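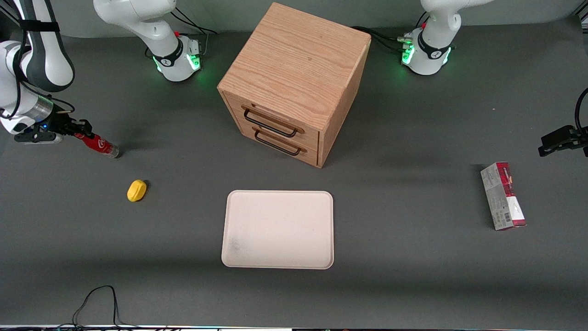
Carolina Azevedo asks whether the clearance rules for a two-arm bench can be relaxed when both arms run slowly. They can't. Slow arms still pinch, and a slow arm drags a cable off a table as thoroughly as a fast one.

The rules below are the ones used on the Sirnalik benches, revised Nov 22, 2018. They cover tabletop arms with parallel-jaw grippers handling household items: cans, small boxes, trays, drawers.

## Before power-on

- Clear the table of anything that isn't part of the task. Tools, cups and phones go on the shelf.
- Route cables behind the bases. A cable that must cross the work surface gets taped flat at both ends.
- Check the strap on each arm cable at full reach and again fully folded. Leave enough slack for the wrist to turn.
- Push drawers fully shut. A drawer left open 2 cm changes where the handle is, and the arm will close on air or on the drawer front.
- Find the stop button with your hand, eyes on the arms.

## Handling cans

Use empty cans for setup and for any new grip. Full cans come out only after the grip force is set and written on the bench card. A thin can wall dents well before the jaws reach full force, and a dented can should be replaced, as it will sit differently in the jaws next time.

If a can is carried on its side, keep the path low and away from the opposite arm. Sealed drinks are not carried over connectors or power strips.

## Cabinets and drawers

Light cabinets slide when pulled. Put non-slip matting under the cabinet or clamp it from the back. Wire pulls need the jaws square to the bar; a skewed grip bends the pull and scratches the finish. Tighten handle screws every 500 cycles. The oldest cabinet in the Drandadholm shop had logged 2,031 cycles before its lower handle was replaced, and the screw holes were worn by then.

Open one drawer at a time.

## Shared space

1. Mark the area both arms can reach.
2. Only one arm enters it at a time unless the task is written for both.
3. The waiting arm holds still with its gripper outside the mark.
4. Hands stay out until both arms are stopped. Paused does not count as stopped.

Genowefa Gajewski wants a line added on trays: wipe them with a damp cloth and dry them before use. Grease on a rim will defeat a good grip. Added.

## Shutdown

Set down whatever is held, open the jaws, park both arms, then cut power. Write any slipped grip or bumped object on the bench card with the task name. Cards are kept for 2 years.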